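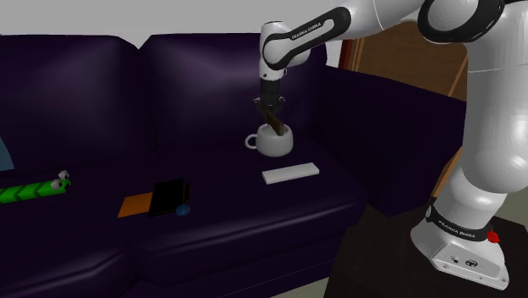 Marius Grecu 参加完上一期后给我们写信说,写日记最难的是头一晚,总觉得在家里坐着没什么可记,到后面几天反而嫌本子上的格子太小。

参与者招募 > 居家生活 > 客厅日记

分类:日记研究 / 有偿参与 / 线上及入户

Vivthorpe 居家研究室现招募15户家庭,参加“客厅日记”第二期。我们想了解人们下班、放学以后在客厅里怎样度过晚上:坐在哪里,吃不吃东西,一个人待着还是和家人在一起,什么时候起身去睡。第一期只招了独居者,本期独居、合租、有孩子或与老人同住的家庭都可以报名。

参与内容

每户连续记录七天,每天从晚饭后记到睡前。日记本由我们寄出,纸质,也可以改用电子表格。一户之内由一位成年人执笔,其他人愿意补充的话可以写在同一页上。记录期前后各有一次访谈,共两次,第一次线上进行,第二次由研究人员上门,在客厅里谈。访谈会录音,不录像。

我们不要求您为参加研究收拾房间或更换家具。日记里写“什么也没干”也算有效记录,请照实写,不必事后补成完整的句子。某一天漏记,在当天那页画一条横线即可。 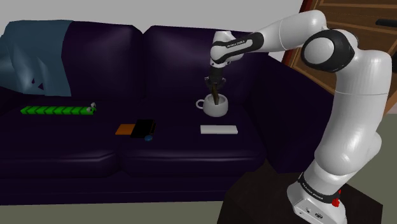

深紫色沙发,座面上放着一些小物件。

报名条件

执笔人年满十八周岁,能用中文书写和交谈。
家里有客厅,或者有一处当作客厅使用的公共空间。床兼作沙发的单间也可以报名,请在表中注明。
住在 Pakow 或 Cellholm 城区。住在 Quiambao 的家庭,第二次访谈改为线上。
记录期内没有搬家、装修或长途出行的安排。
参加过第一期的家庭本期不再重复录取。

报酬

完成全部日记和两次访谈的家庭可领取一份酬金,数额写在知情同意书里,签字前请看清楚。中途退出的,按已完成的天数结算。退出不需要说明理由,已交的日记可以要求退还。

资料的使用

录音转写后删除,姓名和门牌号不进入转写稿。日记原件由研究室保存三年,之后销毁或寄回,由您选择。文章中如需引用日记原句,会先把该句发给您确认。合租家庭请先征得室友同意,室友不愿意被写到的,日记里略去即可。

报名方式

在本页下载报名表,填好后发到研究室邮箱,标题写“客厅日记”和您所在的城区。报名八月截止,名额满了会提前关闭。入选与否都会回信。想先打电话问清楚的,请在晚上七点以前打来,接电话的同事可以回答时间安排和酬金方面的问题,录取结果以邮件为准。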